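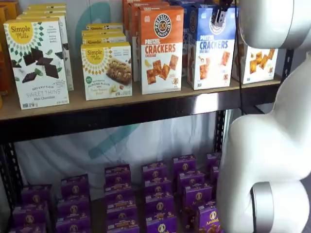
Satish Kaushik has been sold shelf robots before. He ran the back room of a mid-size grocery for years and now advises small stores on what to buy, and the first thing he told me over coffee was that he'd give the Fleltance about as much benefit of the doubt as he gave the last one.

"I've heard 'it just works alongside your staff' so many times," he said. "Fine. Which staff? Doing what? Who picks it up when it stops?"

The Fleltance is a restocking arm offered by Birnthorpe on a monthly plan. The price Kaushik was quoted is $2,929 a month, with setup billed on top. Birnthorpe handles the mapping of the shelves and promises remote help during store hours. What you get is one arm with a two-fingered gripper, meant for boxed goods: crackers, cookies, snack bars, the kind of thing that stands up straight and has flat sides.

That last part is where Kaushik starts to lose patience.

"They set it up with Sweet Thins and pretzel crackers and those little purple Annie's boxes. Everything square, everything facing forward," he said. "Of course it looks good. My nephew looks good stocking crackers. Show me a bag of chips. Show me shredded cheese on a peg."

I put that to Neelam Tripathi, who handles sales for Birnthorpe in the region. She didn't argue the point as much as I expected. Bags are "not part of the current offer," she told me, and peg items aren't either. She said stores should think of the arm as covering the dry boxed section and leave the rest to people.

So how much of a store is that? She wouldn't give me a number. "It depends on the layout," she said, and when I asked again she said it depends on the layout.

Manju Mishra manages Flostaldale, a neighborhood market that took the arm on a 30-day trial. She was kinder about it than Kaushik. She liked that it was quiet and that customers mostly left it alone. She also liked the facing. "It puts a box down straight. I have people who've worked here five years who won't put a box down straight."

But she had her list. Somebody still has to bring the cases out, cut them open and get rid of the cardboard. When a supplier changed a carton size, the arm sat idle until Birnthorpe updated it. And it wants the shelf tidy before it starts, which she found a little rich. "If the shelf's already tidy I don't need much help with it."

Did it save her any labor? She thought for a while. "Nearly two hours on a good night. On a bad night I was standing there with the phone in my hand."

I asked Tripathi how often the arm needs a person to step in. She said the rate was "very low" and improving. I asked for the rate. She said she'd look into what could be shared, and I haven't had it yet.

Kaushik laughed when I told him. He had asked the same question in writing and got a brochure back.

He isn't against the thing. He thinks a bigger store with a long cracker and cookie aisle and trouble filling the night shift might come out ahead, if the contract lets them leave early. The one he read ran a full year with no exit after the trial. "Ask for month to month. If they believe in it they'll give you month to month."

Mishra sent hers back at the end of the trial. Birnthorpe has told her a new gripper is coming in September, and she said she'd look at it if they bring it over and let her pick the groceries.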